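Progress report to the Dremen Fund
Lukville Regimental Collection: cataloging and rehousing project
Prepared by Meenakshi Amin, 23rd October

Work since the June report has gone mostly to the infantry material. We have now cataloged 367 objects, including 161 cap badges and shoulder titles from the Ramasamy bequest. Each record has a location, a condition note and, where the paperwork allows, the name of the soldier. The bequest came with two ledgers that disagree on dates of service, and we have recorded both dates where we could not settle the matter from the muster rolls.

Svyatoslav Fedoruk finished the survey of edged weapons. Four bayonets listed in the old register as French are British, going by the stamps on the blades. The register has been corrected and the former entries kept in the notes field.

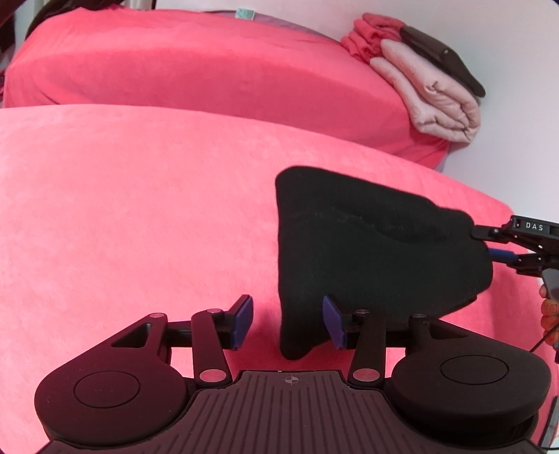

The campaign letters took longer than planned. Many were folded in eighths and had to be relaxed before they could be read. Of the 423 letters in the Asow family papers, 200 have been transcribed and checked by a second reader. Most are routine, covering pay, boots and the state of the roads, but a run of six written from a field hospital gives the names of men in the next beds. We have matched two of them to medals already in the collection.

Storage is on budget. The steel cabinets are in place and the badge trays have been lined. The order for acid-free boxes was short by one pallet, and the supplier has credited us for it. 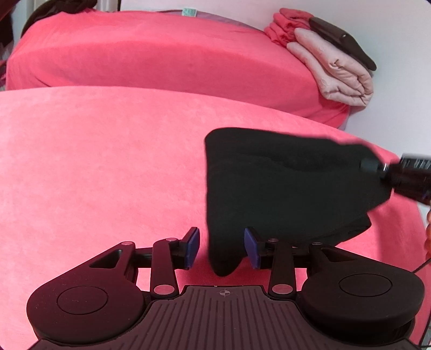
Black gripper with a ridged central plate.

The remaining letters will be transcribed over the winter. The drum and the two regimental colors still need a conservator's report before they can be moved. We have one quote and are waiting for a second. No change to the grant total is requested, though we would like to move the unspent travel money to the conservation line.

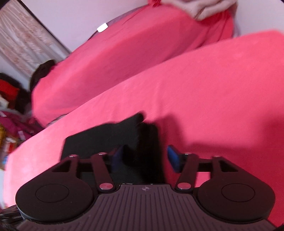 When will the catalog be open to the public?
The badge and medal records go online when the second check is done. The letters will follow as a separate release once all of them have been transcribed.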